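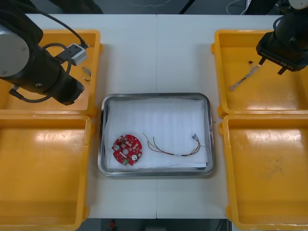 5.3 How much does the wording test tell us?

The Sturley wording test is often used to support the claim that a controller understands spoken or typed commands. We are not convinced it supports that much. The test holds over 1000 commands, but they were made by taking a short list of base commands and writing 10 variants of each. Most variants change the verb and leave the object name alone. A system that ignored the verb and looked only for the noun would do well on a large part of the test, and we suspect that some published systems do something close to this.

Wenia is a fair case to look at, as its authors released their training text. Many of the test verbs already appear there next to the same nouns. That does not make the reported scores wrong. It does make them hard to read as evidence that the system copes with phrasing it has never met. A stronger check would pair commands that share a noun but ask for opposite things, such as "fill the tray" and "clear the tray," and give credit only when both are handled correctly. The released test contains very few pairs of this kind.

The table layout we have in mind is the plain one in Figure 2, with yellow bins along the sides and a steel tray in the middle. Even here, "the bin on the left" can mean more than one thing, and the test has no rule for what should happen when it does.
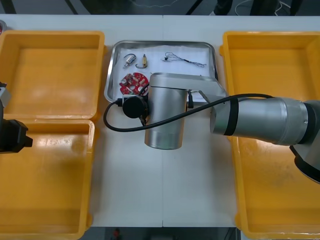
Scoring is a further weak point. In the Anedport version, 2 raters judged whether each response matched the command, and disagreements were settled by talking them over. We found no record of how often this happened. If the raters split mainly on the unclear commands, then the final labels hide the part of the data we would most like to see. Leaving both ratings in the release would have cost little.

It might be argued that wording hardly matters when the user can simply repeat the command. This may be true for a patient user with time to spare. It is a poor defense of a test whose stated purpose is to measure wording, and it leaves open what the system does with the first, misread command before the second one arrives. The Benkirane test at least records the delay between command and first movement, although it uses a smaller set of verbs.

We therefore report Sturley scores in Section 6 for comparison with earlier work only, and draw no conclusions about language from them.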